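Usamos cookies propias y de terceros para recordar en qué episodio te quedaste. Aceptar | Configurar

# Drimia: anotaciones de la serie «Brinusberg»

Conjunto de datos en castellano con resúmenes por escena, etiquetas de trama y recuento de cabos sueltos de «Brinusberg», el drama de internado alpino en el que todo el mundo oculta un gemelo. Cubre las temporadas 1 y 2. La 3 está a medias, igual que su guion.

## Qué contiene

- `escenas.csv`: una fila por escena, con episodio, minuto de inicio, personajes presentes y resumen de una a tres frases.
- `cabos.csv`: preguntas que la serie plantea y, cuando existe, el episodio que las responde. La segunda columna está bastante despejada.
- `tonos.csv`: etiqueta de tono por escena (intriga, melodrama, comedia, comedia involuntaria).
- `personajes.json`: nombres, alias, parentescos declarados y parentescos desmentidos.

Cada temporada tiene 8 episodios. El doble episodio final de la segunda se emitió de una sentada, pero aquí va partido en dos, siguiendo los créditos y no la paciencia del espectador.

## Cómo se anotó

Dos personas vieron cada episodio por separado y después compararon etiquetas. Cuando no había acuerdo decidía Halldóra Ravn, que escribió la guía de anotación y es la única del equipo capaz de distinguir al barón Fogh de su primo sin mirar el bigote. Las discusiones más largas fueron por la frontera entre melodrama y comedia involuntaria. La guía le dedica un apartado entero, con el incendio del invernadero como caso resuelto y la boda de la segunda temporada como caso abierto.

Los resúmenes están redactados por nosotros y no reproducen diálogos, salvo alguna frase suelta que hacía falta para entender la etiqueta. «Tú no eres mi madre, eres mi notaria» hacía falta.
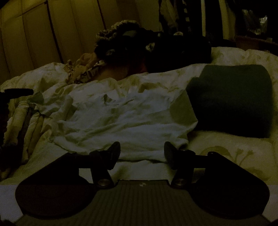 Equipo de Series y Ficción · Archivo Wano

## Campos que dan guerra

`muerte` admite tres valores: `sí`, `no` y `de momento`. El tercero se añadió a mitad de la primera temporada y obligó a revisar todo lo anterior. Si vais a entrenar un clasificador, lo más prudente es juntarlo con `no`.

`flashback` marca solo los saltos señalados por la propia serie con rótulo o cambio de color. Los recuerdos contados de viva voz no cuentan. El sueño de la directora, dentro del cual otro personaje recuerda su infancia, lleva la etiqueta `anidado` y una nota al pie que ruego no abrir.

`pareja` se actualiza al final de cada episodio. No intentéis dibujar el grafo sin colores.

## Limitaciones

Trabajamos sobre la versión doblada. Hay juegos de palabras que en el original quizá sean buenos y que aquí figuran como `diálogo plano`. Los minutos corresponden a la edición en plataforma; la emisión en abierto lleva un resumen inicial más largo y el desfase hay que corregirlo a mano.

La etiqueta de tono es una opinión de dos personas. Está en una columna, con su cabecera en minúsculas, pero sigue siendo una opinión. Los seguidores de Fogh nos lo han hecho saber por escrito.

No recomendamos el conjunto para predecir finales. Lo probamos con el de la segunda temporada y el modelo propuso uno mejor.

## Cambios

- v3: corregidos los alias de la enfermera. Eliminada una escena duplicada que resultó ser un plano reutilizado por la productora; se conserva en `restos/`.
- v2: nueva columna `de_momento`, fundida luego con `muerte`.
- v1: publicación inicial, en octubre, con más erratas de las que nos gustaría admitir.

## Licencia y cita

Uso libre con atribución para fines no comerciales. Citad como «Drimia, Archivo Wano, v3». Si encontráis un cabo suelto que no esté en la lista, abrid una incidencia indicando episodio y minuto. Las teorías sobre el gemelo del jardinero van en el hilo correspondiente, que ya es largo.

Compartido 8 veces · 2 comentarios

© Archivo Wano · Contacto · Aviso legal · Volver arriba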